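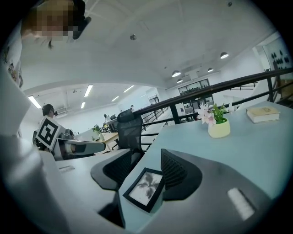
Rapport de projet, hôtellerie-restauration, 2e année. Sujet : refaire la carte et le service du midi chez Plandolel, petit restaurant de cuisine nordique, 19 couverts en salle. Mon tuteur sur place c'était Craig Imrie, côté école Analyn Belmonte. Je rends la version courte, les annexes suivent. Pour la déco on est restés sobres : du gris clair, et des petits cadres à large bord noir avec une silhouette de plante sur fond gris pâle, le même motif feuillu que je voulais reprendre en bas de la carte papier. Pas fait finalement, l'imprimeur demandait un fichier vectoriel et je n'en avais pas.

1. Point de départ

Carte trop longue. Vingt-six plats midi et soir confondus, deux personnes en cuisine. Attente moyenne avant l'entrée : trop. Les clients du midi viennent des bureaux de la rue Jovstead, ils ont une heure, parfois moins. Plusieurs repartaient sans dessert. Le hareng mariné et la soupe de pois marchaient bien, le reste dormait au frigo. Beaucoup de pertes sur l'aneth et la crème.

2. Ce qu'on a fait

Carte du midi ramenée à 8 plats. Trois entrées, trois plats, deux desserts. Changement toutes les deux semaines, sauf la soupe de pois qui reste (demande du chef, non négociable). Le pain de seigle vient maintenant de la boulangerie Raudsepp, livré tranché. Avant il était fait maison mais seulement quand quelqu'un avait le temps, donc pas souvent.

Formule unique entrée + plat ou plat + dessert. Café à part. J'avais proposé de l'inclure, refusé — marge trop faible selon Craig Imrie, et en refaisant le calcul il a raison.

Mise en place : fiches techniques pour chaque plat, grammages compris. Saumon 100 g par portion en entrée, pas plus. On en servait au jugé et ça variait énormément selon qui dressait.

3. Questionnaire

133 réponses récupérées en juillet, sur papier, glissées avec l'addition. Questions fermées surtout. Ce qui ressort :
- temps d'attente jugé correct par une grande majorité
- les portions du midi un peu petites pour certains (surtout le plat de boulettes)
- demande d'un plat végétarien fixe, revient très souvent
- musique trop forte près du bar, rien à voir avec mon sujet mais je le note

Je n'ai pas de questionnaire d'avant le changement donc pas de vraie comparaison possible. Mme Belmonte me l'avait dit dès le debut et j'ai lancé trop tard. À retenir pour le mémoire.

4. Difficultés

Le fournisseur de poisson, Trundholm, livre à 10 h 30. Trop juste pour mariner quoi que ce soit le jour même. On a décalé : tout ce qui marine se prépare la veille au soir, ce qui charge l'équipe du soir, qui n'était pas ravie. Compromis trouvé, deux soirs par semaine seulement et on fait des quantités.

La caisse aussi. Les anciens plats sont restés dans le système la première semaine, donc des bons partaient en cuisine pour des choses qu'on n'avait plus. Il fallait repasser en salle s'excuser auprés du client. Supprimés depuis.

Allergènes : tableau refait entièrement, affiché au passe et copie au comptoir. Moutarde et céleri manquaient dans l'ancien.

5. Bilan provisoire

Moins de pertes, c'est net sur les herbes et le laitage, mais je n'ai que les relevés à la main de la cuisine et il y a des trous. Tableau en annexe 2. Service plus fluide, desserts en hausse. Le gâteau à la cardamome part avant la fin du service presque tous les jours, il faudrait en prévoir un deuxième.

Reste à faire : plat végétarien fixe (essai en cours avec betterave rôtie et orge), carte en anglais, revoir la portion de boulettes. Et la carte des boissons, pas touchée du tout par manque de temps.

Annexes : 1 fiches techniques, 2 relevé des pertes, 3 questionnaire vierge, 4 ancienne carte.

Version remise le 2023-08-01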